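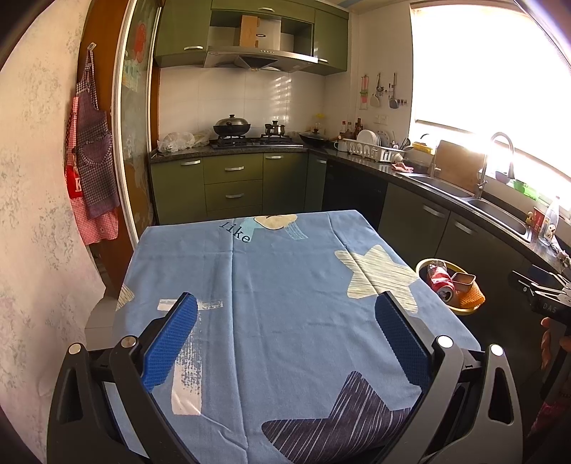

Our project looked at how a small charter boat business plans a day on the water for a mixed group, and whether the planning could be made easier for guests who have never been aboard a boat before. I picked the topic because my family took a snorkelling trip when I was twelve and spent most of it confused about where to sit and when to eat, and I have wondered ever since whether that could have been handled better. Most of our group meetings took place over lunch, and a good deal of the early planning was done at a table with a light blue cloth printed with big striped stars, which suited a project with so much talk of night anchorages in it. By the end of the first month we had settled on one question: what does a guest need to know, and at what point in the booking do they need to know it?

The business we studied is called Wondley. It runs day charters for snorkelling, fishing and sightseeing, and it has one boat, the Sumari, which carries 8 guests plus crew. The owner, Margarida Ramalho, was very generous with her time. She let us read through old booking emails with the names removed, sat with us for two long interviews, and answered what must have been a tiresome number of follow-up questions about tide tables and sandwiches.

Background

Before we spoke to anyone we read what we could find on small boat tourism. Much of it is written for larger operators with a proper office and somebody at the desk all day. A one-boat business works differently. The person who answers the phone in the evening is often the person steering in the morning, and a question that goes unanswered at night tends to get asked again on the dock, while the lines are being untied and everyone is looking for the sunscreen.

Margarida told us that her hardest trips are seldom the ones with bad weather. They are the ones where half the group wants to fish and the other half thought they were going swimming. She keeps a notebook of these, and she read us a few over a cup of tea (I could have listened all afternoon). One family had booked a sunset cruise and brought a full set of dive gear. Another group had a birthday cake in a box too wide for the galley door, and ate it on the dock before they left.

What we did

We sorted the booking emails by the kind of question being asked, and then by when it was asked. After that we wrote a draft guest letter, to be sent a week before the trip, and a shorter note for the evening before. Margarida used both on 9 trips in June. We also set up a simple shared form in a program called Tosto, where each guest could tick what they hoped to do and mention food allergies, seasickness and how well they could swim.

Our budget was 800 dollars, nearly all of which went to printing, travel to the marina and one day aboard as paying guests. I would defend that day to anybody. We learned more from watching people come down the ramp with their bags than from all the reading put together.

What we found

The questions guests asked most were very plain ones. Where do we park? Is there a toilet? Can we bring our own drinks? Questions about safety came up much less in the emails, though in conversation people told us they had worried about it and felt silly asking. We moved the safety section to the top of the letter for that reason, and wrote it in a friendlier way.

The form was less of a success. Usually one person filled it in for everybody, and that person guessed. Our classmate Khamphan suggested asking for a single line from each guest by text message, and Margarida liked this much better - it was closer to how she already worked. She has kept the letter and the evening note, with her own changes, and let the form go.

Limits and next steps

One boat and one month is a small study, and June was a calm month on our stretch of coast. We can't say how the letter would do in a rough season, or for overnight trips, where meals and bunks bring in a whole other set of questions. If another group takes this up next year, I would suggest beginning at the dock and leaving the reading for a rainy day. I would also suggest talking with the deckhands early on. We left them until the last week, and they had a lot to tell us about wet towels, lost hats and where people put their shoes.

A copy of the guest letter is kept with the class folder, along with our interview notes.

Filed under: Student Projects, Tourism and Recreation

Last updated: Sunday, February 13, 2022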